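Keeping Packaged Snacks in Order: Tips for a Small Kitchen

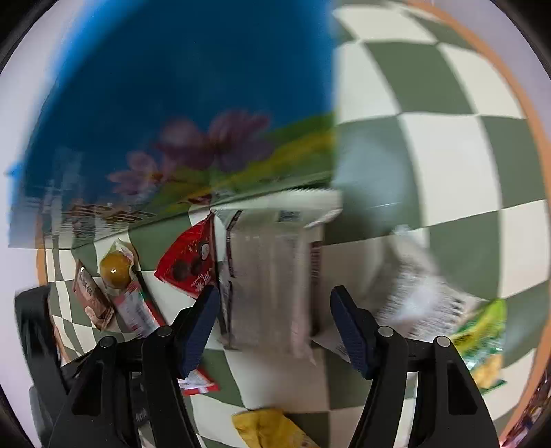 Snacks in small packages are the most difficult food to store in my kitchen, more difficult than flour or rice, which stay where I put them. The packets have all different shapes, they slide, and the light ones always climb to the top and hide the heavy ones. My first advice is to take everything out and put it on the floor or a big table before you buy even one container. On a checkered floor like the green and white one you see at once which pieces are boxes, which are soft bags and which are single sweets in their own wrapper, and these three kinds need three different places.

Sort by package and then by taste

Most people sort sweet from salty. I did this also for many years, and it did not work well, because a box and a bag of the same taste do not stand together. Now I make the first sorting by the form of the package. Boxes go with boxes, on their long side, with the printed name to the front. Soft bags go in a deep basket, standing up like letters in a drawer. Single wrapped pieces go in a jar or a low tin.

After this you can sort by taste inside each group if you want. I keep the chocolate ones at the back, where my hand does not go so quickly.

Take away the outer wrapping, or leave it?

My neighbor Anežka Vrabec takes every multipack apart on the day she brings it home. I do it only when the outer plastic takes more room than the food. A big wrapped package that stands upright by itself can stay as it is, and you can use it like a bookend for the smaller packets beside it. But when half of it is eaten, open it completely and move the rest to the basket. A half empty package falls over and takes the others with it.

If you throw away the outer wrapping, first cut out the part with the date and the ingredients. I put this piece flat in the bottom of the container. For a family with an allergy it is very important, as the small packets inside sometimes have almost nothing printed on them.

Dates

Write the month on the package with a thick marker, in big letters, on the side that you will see. The printed dates are small and often placed in the fold. What finishes in April gets the word APRIL, nothing more. New packets go behind, old packets come forward. When I refill the basket I take out the old ones for a moment, put the new ones in, and give the old ones back in front. It takes two minutes.

Opened bags

— Press out the air slowly with your flat hand, from the bottom to the top.
— Fold the top three times, each fold as wide as a finger.
— Close with a clip. A clothespin is good enough for a week, but for longer I prefer the flat clips from Kadlec, which do not open by themselves.
— Do not put an opened bag back between the closed ones. Give it a place in front.

Chocolate in the warm months

Chocolate should not be stored above the oven or next to the dishwasher. I made this mistake in our first apartment in Stestgate, where the only free cabinet was over the stove, and I lost a whole winter supply. A low cabinet on an outside wall is usually the coolest. The refrigerator is possible, but put the chocolate in a closed container, otherwise it takes the smell of onion and cheese.

The container size

For a deep basket, measure the tallest bag and add an inch. For single pieces, a jar of 1000 ml is enough for a household of four, and it will be empty before the sweets become old. I had once a much bigger one and the pieces on the bottom were as hard as stones.

Cleaning

Every second month I empty the basket, shake it over the sink and wipe it with a cloth and a little vinegar in water. Let it dry completely before you fill it — I leave it overnight, upside down on a towel. Look also in the corners of the shelf, where crumbs collect and small moths like to live. If you find one, check every opened bag on that shelf and also the flour.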